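Home-built kitchen robot still needs people to do the chores

VASATBERG - The pitch for Hostier, a kitchen robot under construction by members of the Plolleck shared workshop, is easy to like. Two arms bolted to a counter, printed parts, common motors, and a parts bill its builders want to keep at up to $2,000. It would put away the utensils and tidy the table after dinner.

The arms don't exist yet. What the group has so far is the hands, and at the moment people are holding them.

The black plastic grippers, each with a pair of fingers lined in blue ridged padding, are being used in a home kitchen to handle disposable wooden chopsticks and the plastic holder they belong in. Project lead Keisha Bellamy says the recordings will be used to train the software that will one day run the arms. She wants 500 of them before anyone starts on the shoulders and elbows.

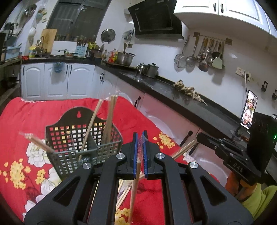
A Hostier gripper pinches a strip of clear plastic wrapping over the table, with the chopstick holder at left.

Bellamy, who spent most of her career fixing commercial dishwashers, defends the order of work. "If the fingers can't deal with a chopstick there's no point in my building an arm to carry them over to it," she said. The workshop has seen arms before, she added, and two of them are still on a shelf in the back with nothing useful on the end.

Fair enough, but chopsticks are a strange place to claim progress. They're thin, they roll, and when they come in plastic sleeves the sleeve slides around on the wood. A person deals with all of that without thinking because a person can feel it. The Hostier gripper has no touch sensing. Whoever is holding it supplies the feel and the judgment, plus a wrist that bends in every direction, and none of those are on the parts list.

Carolina Quintela raised the same point at the workshop's open evening in September. Quintela repairs packaging machinery for a living and helped with an early version of the linkage before stepping away from the project. Her complaint is that a good recording of a human using a clever pair of tongs mostly proves that the human is good with tongs.

"I'd want to see it drop things," she said. "Show me the bad ones, and show me what the motor does when the plastic bunches up. They have a nice stack of good ones and I don't know what that tells me."

Bellamy said the failed attempts are kept and that she will post them along with the rest. There was no date for that when we asked, and there still isn't. 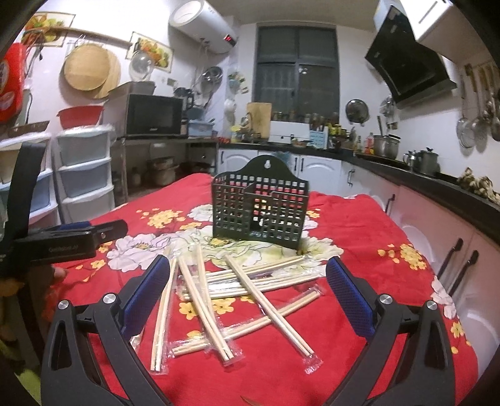
The money is another soft spot. The $2,000 target covers motors, printed parts, wiring and a used computer. It leaves out the time on the workshop's printers, which members get as part of their dues, and it assumes a set of arm joints that the group has drawn and has not made. Anyone copying the design at home in Vasatberg or anywhere else would have to pay for the printing or own a machine big enough to do it. Bellamy agreed the figure "will move" and would not guess how far.

She was more specific about the hands. They are on version 7, with metal bolts at the pivots in place of the printed pins that kept shearing. The pads have changed too. Drawings for both are free to download from the workshop's site, and two members of a club in Montoya have already asked for help adjusting the finger width. That is a real result, if a smaller one than the flyer on the Plolleck front door suggests. The flyer shows a sketch of a complete robot setting a table and promises "dinner cleanup, handled."

Asked about the flyer, Bellamy said it was drawn two versions ago and she would have picked a different line.

A first powered test, with one gripper on a fixed stand and a motor doing the squeezing, is planned for the spring. It will involve 3 objects: a spoon, a plastic cup and a single unwrapped chopstick. Wrapped ones come later. Quintela says she plans to attend and will bring her own chopsticks.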